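The test fixture should come before the robot

Dretville, Friday, June 8, 2018

Most write-ups of home-built manipulators begin with the arm. They give the motor torque, the gear ratio and the control loop rate, and somewhere near the end there is a paragraph on what the arm was asked to pick up. I think the order is wrong, and I think it is wrong in the building as well as in the writing. A small workshop with a limited budget should spend its first month on the fixture: the fixed set of surfaces and objects against which the machine will be judged.

I came to this view slowly. The machine we call Conine was started in January in the shared workshop at Dretville, and for the first part of its life it was tested on foam blocks. It did well on foam blocks. A foam block is light, compliant, matt and the same on all sides, and a gripper can be badly out of position and still close on it. We recorded 400 grasps on foam and learned very little from them, apart from where the cable to the left wrist was chafing.

The bathroom fixture replaced the foam. Its merit is that every object on it is awkward in a different way. A toothpaste tube has no fixed shape and lies flat on a hard top. A toothbrush standing in a mug has to be lifted nearly straight before it can be tilted. The mug has a handle on one side only, so its bearing matters. The basin is white and glossy, and a depth sensor's opinion of a white glossy bowl should be treated with caution.
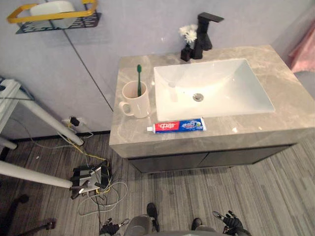

What a fixture costs

The objection I hear most often is floor space. A full-size cabinet takes up room that could hold a bench, and in a shared workshop that has to be argued for. The alternative usually proposed is a shelf at a convenient height with the same objects on it. I have tried that, and the results do not carry over. A real counter has a front edge that the forearms must clear, and a cabinet below it that limits how close the feet can come. Take away the cabinet and the robot will stand in a place it could never stand in a house. The reach figures will then be flattering and of no use.

The second objection is that a fixture fixes too much, and that the controller will be tuned to one counter. This one is fair. My answer is to move the objects between runs and leave the furniture alone. We use a printed sheet of positions, worked through in order, and a run of 29 trials covers the sheet once. It is dull work. The set-up program, Jilton, shows the next position on a screen and will not start the trial until it has been confirmed, a rule I added after spoiling a whole afternoon's data by placing the mug from memory.

Nor should the fixture be improved once it is in use. There is a strong temptation to put a mat under the tube when the fingers keep sliding over it, or to swap the mug for one with a wider mouth. Each of these changes makes the log look better and breaks the comparison with everything before it.

The hands

My other argument concerns gloves. Lã, the hand design we settled on, was first run bare, and I was against covering it on the grounds that a covering hides faults. I have since changed my mind, with one condition. Fabric over the back of the hand and the upper fingers keeps grit out of the joints and stops the links marking whatever they brush against, but the contact surfaces should stay exposed. Ours are left that way: the knit stops in a cuff on each finger, with a short length of bare metal and a black cap beyond it. The caps do the gripping, and they can be inspected without undressing the hand. Full gloves look tidier and shift under load, and a fingertip that moves inside its sleeve adds an error no encoder will report.

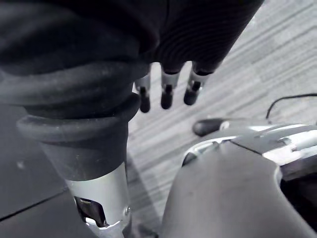

Wrist sealing is a subject on which amateur builders are careless, and I include my own first attempt, which was a length of bicycle inner tube and 2 cable ties. It restricted the joint at the end of its travel and the motor current rose accordingly. A bellows is the proper answer. The thick rubber boot now on the wrist has stacked ridges that can fold on one side and open on the other, and the marks on its surface do not trouble me, as scuffing is what the outside of a boot is for. I would check the folds instead, at every 600 cycles, with a torch. The cut-out in the metal cylinder beneath is of more practical value than it looks, giving a view of the bracket inside with the wrist still assembled. Any closed tube on a prototype should have one.

The case for doing things in this order is mainly one of cost. A counter, a basin and a handful of bathroom goods are cheap next to a set of actuators, and they show early on which actuators are needed. We bought ours the other way round, and the first pair of wrist motors is still in a drawer.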